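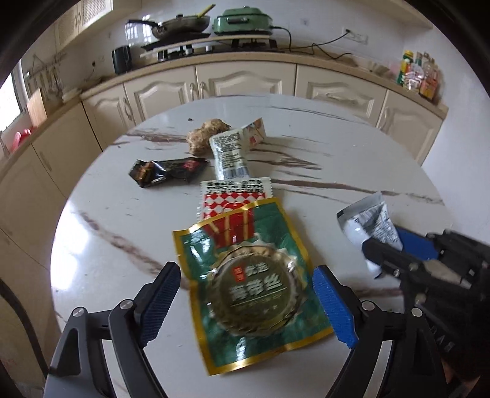
27 June 2025
By the Lirel Household Studies Group

Print this page | E-mail this page

4. Packets that stay on the table

We had supposed, when we planned the Trullwood study, that the life of a food packet would be simple enough to follow. It would come in with the shopping, wait in a cupboard, be opened, and go into the bin. The diaries kept by our eight households gave us a much slower and more wandering story, and we have come to think that the slow part, the hours or days between the first tear and the bin, deserves a section to itself.

Each household wrote down what was opened, where it was put afterwards, and when it finally left the room. Between them they filled in 900 entries, many a good deal longer than we had asked for, and we are grateful for the extra lines about visiting cousins and lost scissors. We have used the word "resting" for any opened packet that had been put down and not yet cleared away. It covers packets with food still in them as well as empty ones, as the diaries often did not say which, and people passing through the kitchen did not always know either.

The most common resting place was the table. This was true in homes with plenty of shelf space and in homes with hardly any, which surprised us a little, and it was true whether or not the family ate their main meals there. Dry snacks, sauces and seasonings tended to gather together, and fresh food was drawn into the same company – a root of ginger, half an onion, a lemon waiting to be used. Figure 1 gives a fair idea of the mixture: a torn-open bag of shredded kelp overlaps a checkered sauce packet, with ginger and a crumpled black snack wrapper further back.

Size mattered, though in a different way from the one we expected. Large bags were usually folded over, clipped or moved to a cupboard by the end of the evening. Small packets lingered. Of the 40 resting packets followed most closely in September, 26 were single-serving ones, and several diarists wrote of them with real fondness, as things one might "just finish later". A small packet seems to ask so little of the table that there is never a pressing moment to deal with it. One diarist had meant to throw out a sauce sachet at breakfast, again at lunch, and once more while laying the table for supper, when it was moved to the windowsill to make way for a dish of beans.

We also looked at how packets are torn. The households at the Gostalon end of the study area kept scissors in a drawer near the hob and cut most things straight across, while others used their fingers and, in a hurry, their teeth. A cut packet could be rolled down neatly. A torn one rarely could, and it was more often left lying as it was. We would not want to make too much of this with so few homes, and it may be that tidy people simply own more scissors, but the pattern came up often enough in the interviews that we think it worth passing on.

Clearing away happened in bursts. Very few entries record a single packet being taken to the bin on its own. Most went together, when a cloth was wanted for the table or a guest was due, or when somebody needed room for homework. Two households used the Lis sorting box, which has a narrow slot for soft wrappers, and they did clear a little more often in the first weeks. By the later diaries the box had become a resting place of its own, with packets laid on the lid – a habit we had not thought to include on our forms and had to write in by hand.

The next section turns to cupboards, where the same packets are sometimes kept for a very long time indeed.

Related items
Trullwood kitchens: how the diaries were kept
Drawers, clips and elastic bands
Soft wrappers and the Lis sorting box
Shared meals in Gostalon

Print this page | E-mail this page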